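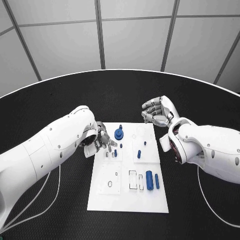 I'm a sucker for anything with gears in it, so when word got around that the Wilcombe library was opening a month of hands-on assembly puzzles this September, I was there before the coffee was ready.

The whole thing comes from Kustero, a little workshop over on Owino Street that makes puzzle boards and practice kits for schools. Their boards are white and split into four zones, most of them topped with clear acrylic plates, and the small parts come in a blue you can spot from across the room. My favorite piece is the toothed gear with a tiny knob on top (I want one for my desk!). There are pins too, and they are small. Bring your reading glasses, I mean it.

Gangadharan Lobo, who runs the workshop, told me they sent out 120 kits last year and have already passed that this time. "People think the gear is the hard part," he said. "It's the little pins. I still drop them." I dropped three, and one rolled under the radiator and had to be fished out with a ruler.

Over 146 people have signed up so far, and the library has space for 62 at each session, so don't leave it too long. Sessions start at 10 in the morning and again at 2, upstairs in the long room. Kids under eight need a grown-up with them. It's free, but you do have to put your name down at the front desk or through the Wikgate events page.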